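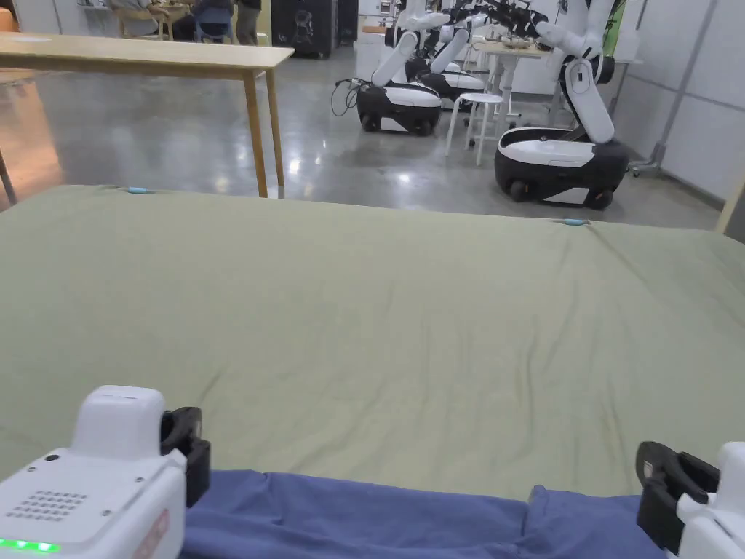
Issue 128, page 29

Molline Deep Pocket Sheet Set, queen
Reviewed by Yi-chun Liao
Last updated Monday, February 19, 2024

Molline sells this set in one weave, a plain cotton percale, and in a short list of colors. The box holds a fitted sheet, a flat sheet and a pair of pillowcases. I bought mine at full price from the Lazaridis store on the west side of Zultstead and have used it on the bed in our main bedroom and on the spare bed, which has a thinner mattress. The older set I compared it with is a Hulham, also percale, that we have owned for years and still use.

The main selling point is the pocket. Ordinary fitted sheets come up short on our main mattress. It is a thick one with a foam topper, and by morning one corner or another has usually ridden up. The Molline corner goes all the way down and under. Elastic runs around the entire hem, where the Hulham only has it at the corners. I put the sheet on alone without having to lift the far side of the mattress with my shoulder.

It stays put on that bed. I sleep fairly still, my husband does not, and the corners on his side were where they should be each morning. The top surface does loosen a little in the middle over the course of a week. I would expect that from percale, and a quick tug at the hem fixes it.

The spare bed was a different matter. The mattress there is an old one with no topper, and the deep pocket leaves extra fabric on every side. You can tuck it under, but it works its way back out and the top goes slack. Molline prints a range of mattress depths on the box, and ours falls inside the range at the low end. I would say the printed range is too generous. If your mattress is thin, buy something else, or plan to use clips or straps. I tried a set of elastic straps that cross under the corners and they helped a good deal, though they are a nuisance to undo on wash day.

Fabric

Out of the box the cotton is stiff and has a slight starchy smell. Wash it before you use it. After the first wash the smell was gone and the fabric was crisp. By the third wash it had softened to a point I liked and it has not changed much from there. It is cooler than the flannel we keep on in winter and noticeably cooler than the microfiber set my sister gave us. People who like a silky or slippery sheet will not like this one. It has a dry, papery hand, closer to a good dress shirt.

It wrinkles. All percale wrinkles, and this wrinkles about as much as the Hulham. Taken out of the dryer while still a bit damp and put straight on the bed, the fitted sheet pulls nearly smooth. The flat sheet and pillowcases do not get that stretch and look rumpled unless you iron them. I iron pillowcases when we have company and leave the rest alone.

There was some lint in the dryer screen the first couple of times. I have not found any pilling, including at the foot of the bed, where our last set went first.

Washing

The label says cold or warm water and low heat. I washed warm and dried low. The flat sheet lost a little length, which I could see by laying it against the Hulham flat sheet, and the fitted sheet was slightly snugger on the thick mattress but still easy to get on. Then I ran one load on high heat to see what would happen. The elastic was fine. The hem on the flat sheet puckered, and it has stayed puckered.

Like any fitted sheet, it will swallow the rest of the load. The deep corners make this worse. Socks, pillowcases and one dish towel all ended up inside a corner, still wet when the cycle was over. Stopping the dryer halfway through and shaking everything out takes care of it. Our dryer needs 30 minutes and then a further stretch after the shake.

Stains come out as well as I could ask. Coffee with milk was treated with dish soap and came out in the next wash. A smear of hand cream left a faint darker patch that took two washes. I have not used bleach on it.

Folding

The box has a diagram on the back showing how to fold the fitted sheet into a rectangle. The diagram is poor. It skips the step where you turn the second pair of corners into the first, and without that step you get a lump. Chi-keung Liu, who runs the linen counter at Lazaridis, showed me his way at the counter. Put one hand in each of two corners along a short side, bring them together, and flip one corner over the other so the seams nest. Do the same with the other end. Lay it down with the elastic facing up, fold the curved edges in, and fold from there into thirds. It does work, and it works better with this sheet than with the Hulham, whose corners are shallow and slip out of each other.

One small thing I was glad to see is a tag sewn inside the hem that reads "top or bottom." I no longer put the sheet on sideways and have to start over. The tag is stiff and I wondered whether it would be scratchy, but it sits under the mattress where it does no harm.

Stitching and finish

The hems are even, with no loose threads on the fitted sheet and one on a pillowcase, which I snipped. Corner seams are sewn double. The pillowcases are open at the end with a wide hem and no flap, so a large pillow will stick out a bit. Ours are standard pillows and fit fine. The Hulham pillowcases have an inside flap and I prefer that.

Color was even across all the pieces when new. The flat sheet now looks very slightly lighter than the pillowcases, which I only notice in daylight. I suspect the high heat load is to blame.

Returns

I did not need to return mine. I did ask, and the store will take back an opened set if it has not been washed. That is not very useful for sheets, since the first thing you do is wash them. Measure your mattress before you open the box, and include the topper if you use one.

Who should buy it

Anyone with a thick mattress and a liking for crisp cotton. It costs more than the Hulham, and for a mattress of ordinary depth I do not see what the extra money gets you apart from the full elastic and the tag. For ours it has ended the business of getting up to put the corner back on, and I have bought a second set in another color.

Good: deep corners, elastic all the way around, cool fabric, top or bottom tag.
Bad: loose on thin mattresses, flat sheet does not like high heat, no flap on the pillowcases, useless folding diagram.

Next issue: mattress pads, including the one from Hulham that several readers wrote in about.

29 shares
2 comments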